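Ostby Opens Ullar Test Hall for Two-Arm Handling Demonstration

16 Nov 2024

Ostby will hold an open day at its Ullar test hall for customers, integrators and technical schools. The main item is a live run of Clollel, the company's control package for two-arm tabletop work. Each session lasts 12 minutes and is followed by time at the bench with the engineers.

The tasks cover household and retail goods with uneven shapes, including artificial flowers, which bend when gripped and have no flat face to hold. Clollel release 3112 replaces release 3074, shown to partners in June. It changes how grip force is set during a lift and how the two arms share the table.

"Visitors will see the same code we ship," said Elin Voyle, head of applications at Ostby. "Failed grasps are logged and shown on the hall screen with the rest."

Cârstea, which supplies the workcell wiring, will have staff on site to answer questions on installation. Attendance is limited to 100 visitors. Registration is through the Ostby front office.
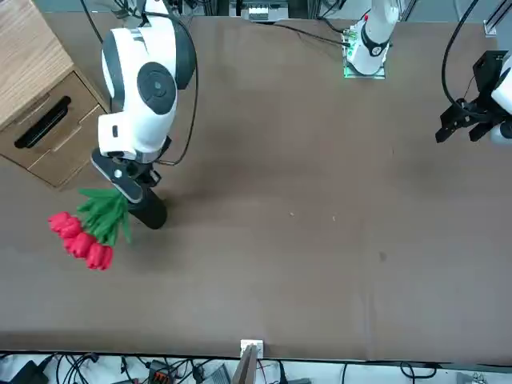
Can visitors bring their own parts to be handled?
Parts are accepted if they are registered in advance and fit on the bench. Liquids, glass and powered items are excluded.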